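Quiénes somos

Lyimo es un taller de enseñanza de robots. Lo abrieron en Brinavgate Stella Kioko y Devendra Kaushik, que venían del mantenimiento industrial y querían que el personal de planta pudiera mostrarle una tarea a un brazo sin escribir código.

Trabajamos con dos métodos. En el guiado a mano, el alumno lleva el brazo por el recorrido y lo graba. En el mando a distancia, lo dirige desde un puesto aparte. Servir té es uno de los ejercicios del primer curso – se practica con los dos.

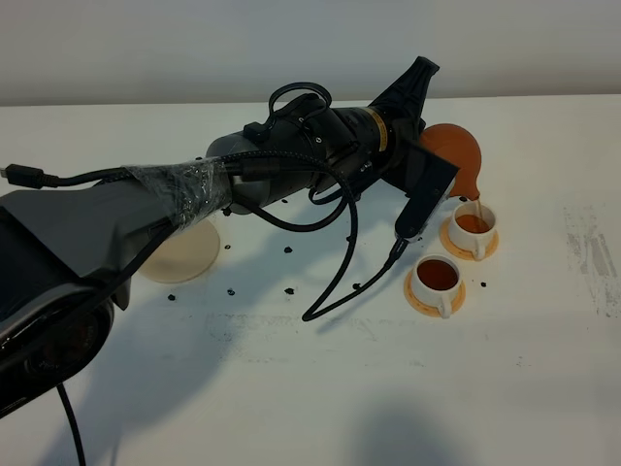

Cada alumno entrega 80 demostraciones por tarea. Razia Qureshi las revisa y devuelve las que tienen pausas largas o correcciones bruscas. Las demás pasan al entrenamiento, a cargo de Boonmee Paisan.

Las posiciones de partida se cambian entre una serie y otra. Si la tetera sale siempre del mismo sitio, el robot aprende ese sitio y poco más.

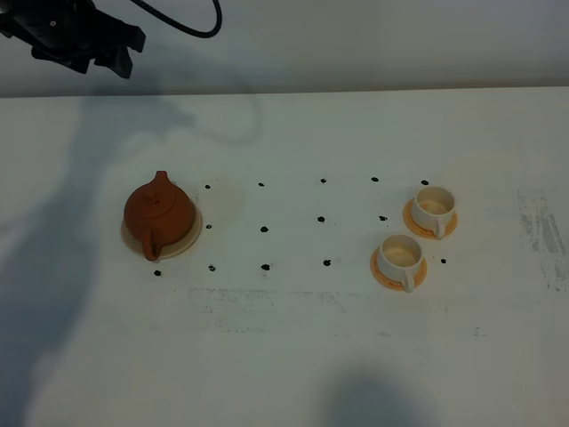 Los grupos son pequeños y el curso dura 96 horas, repartidas en tardes. También preparamos cursos a medida para empresas, entre ellas Grasico. El próximo grupo empieza en septiembre – las plazas se piden a Inês Garcia, en secretaría.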